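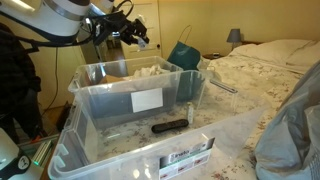

**Robot teaching by demonstration** is a way to give a robot a new task by showing it the task, instead of writing every movement as program code. A person leads the robot through the work, and the robot's movements are recorded together with camera pictures. One recording of the full task is called a *demonstration* or an *episode*. A set of episodes is later used to train a control program, usually called a *policy*.

## Methods

There are two common methods, and both need a person who knows the task well.

### Teaching by hand

In teaching by hand, also called *kinesthetic teaching*, the person holds the arm and moves it directly. The motors carry the weight of the arm, so it feels light. This method is easy to learn and suits short tasks, for example putting one object into a box. Its weak side is that the hands and body of the teacher may come into the camera view. The trained policy may then depend on something that is absent when the robot works alone.

### Teaching by remote control

In remote control, or *teleoperation*, the person moves a second device and the robot copies the movement. The device can be a smaller arm of the same shape, a glove or a hand controller. The teacher may stand beside the robot or sit in another room. Fingers with several joints are usually taught with a glove, as it is difficult to move each finger by hand and the arm at the same time.

The teacher feels little or no contact force with most devices. Beginners often press too hard on the bottom of a container, or close the fingers too early.

## Household tasks

Tidying is a frequent subject for demonstrations, and storage bins are used in much of this work. A clear plastic bin is harder than it looks for a robot – depth cameras often see through the wall and measure the surface behind it. A soft surface, such as a bed, adds another difficulty: the bin can tilt when something touches its rim. Small items like a remote control or a small bottle require a different grip from crumpled cloth, which has no fixed shape.

The Skanwood collection, recorded in furnished bedrooms, contains over 2,000 episodes of this type. Its teachers worked in sessions of 59 minutes with a rest between them. The Luketti collection is smaller, with 300 episodes, and includes only tasks with lids and covers.

## Quality of demonstrations

Episodes are normally checked before training. Useo, a program for reviewing recordings, lets the reader mark long pauses, dropped objects and repeated attempts. Opinions differ on whether failed attempts should be removed. In the Kuo method they are kept if the teacher corrects the mistake within 8 seconds, so that the policy also learns how to recover.

## See also

- Teleoperation
- Imitation learning
- Robot hand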